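Dustpan leaves a line of fine dust on marble-look floor, what am I doing wrong?

Home Help Board > Floors and Cleaning

Posted by Mahlet Endale

We moved into a ground floor apartment in July and the kitchen and hall have a light gray floor with a marbled pattern. I don't know if it's real stone or tile made to look like it. The lease just says "hard floor, no wax." It hides dirt well from standing height, but when the sun comes in low around 8 in the morning I can see everything I missed.

My problem is the last bit of sweeping. I get the big stuff up fine, crumbs and hair and so on. Then there is a thin gray line of dust along where the front edge of the pan was. I move the pan back, sweep again, and get a new line a little farther back. I can do this four or five times and still end up wiping the floor with a damp paper towel.

The pan is plain hard plastic with no rubber strip on it. The brush is a stiff one that came with the last apartment. I sweep every evening and do the whole place properly on Sunday.

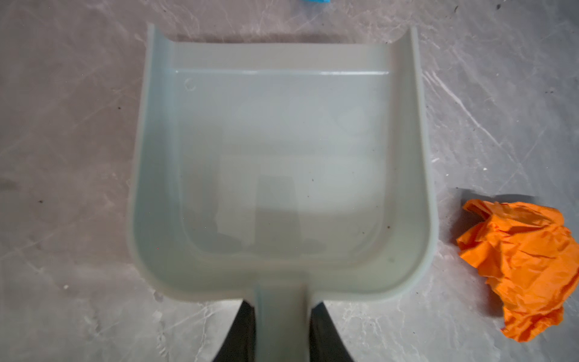
I have tried pressing down harder and that didn't change much. I have also tried tipping the pan so the handle is higher, and then the dust goes in but half of it comes back out when I lift it. My sister says to buy a vacuum and be done with it, but the walls are thin, I get home late, and I would like to keep using what I have if there is a way to make it work.

Two other things, in case they matter. Fine dust sticks to the inside of the pan even after I knock it out over the trash. And the floor feels very slightly gritty near the back door no matter what I do.

Would a different pan fix this, or is it the brush?

Polyxeni Drakos

Mostly the brush, I would say, and partly the edge of the pan.

A stiff brush is made for rough surfaces like a patio or a garage. On a smooth floor the bristles bend, snap back and flick the fine dust forward. Some of it lands in the pan, some goes over it, and some drops right at the edge. That is your line. Get a brush with soft bristles that are split at the ends. You don't need an expensive one.

Then check the edge. Put the pan down on the floor with nothing in it and slide a piece of ordinary paper under the front. If the paper goes in easily in the middle and catches at the sides, the edge is bowed. Hard plastic pans do this after a while, especially if they are stored standing on the edge or were left near a heater. Pressing down won't help much with a bowed edge, as you have found.

You can sometimes get it flat again:

Fill a sink with hot tap water (not boiling) and hold the front of the pan under for a few minutes.
Take it out, dry it, and set it flat on the counter with a heavy pot or a stack of books on the front part.
Leave it for 30 minutes or until it is completely cool.

Check it with the paper again. If it still rocks, replace it. A pan with a rubber lip costs a little more and follows the floor better, but the lip picks up hair and needs wiping.

As for how you sweep, use short strokes toward the pan and keep the bristles on the floor at the end of each stroke. Most people lift the brush at the end without noticing. When you get down to the line, turn the pan a quarter turn and sweep along the line instead of across it. That usually gets nearly all of it in two passes. What is left, take up with a barely damp cloth. Everybody who sweeps has some left over.

For the dust that stays in the pan, wash it with dish soap and warm water and let it air dry. Don't rub it with a dry cloth afterward. Rubbing plastic dry gives it a static charge and the dust clings even more.

Makis Pappas

just get a vacuum. i have the small Curnska one and it takes 4 minutes to do my whole kitchen

Valentyna Derkach

I agree with Polyxeni about the soft brush. I cleaned offices for 20 years and we never used stiff ones indoors.

I would add something about the grit by the back door. That is sand or soil coming in on shoes, and it will keep coming unless you stop it at the door. Put one mat outside and one inside, and shake the inside one out before you sweep, outdoors if you can. Grit is also the one thing I would worry about on a floor like yours. If it does happen to be real marble, it scratches. Don't drag the pan across it. Lift it and set it down.

I don't agree about washing the floor line with a cloth every time. If you sweep every evening you can leave the line against the wall and pick it all up once, on the day you mop. Start at the far end of the hall, work toward the kitchen, and keep the back door closed while you do it. A draft along the floor will move fine dust faster than you can sweep it.

Please don't use vinegar on that floor until you find out what it is. Ask the landlord. Vinegar is fine on most tile and will dull marble.

Mahlet Endale

Thank you both. I did the paper test and it slid in at the middle with no trouble, so the pan is bowed. I have it on the counter now with a pot on it. I will pick up a soft brush this week and ask the landlord about the floor. I hadn't thought about the back door. I always have it open when I sweep.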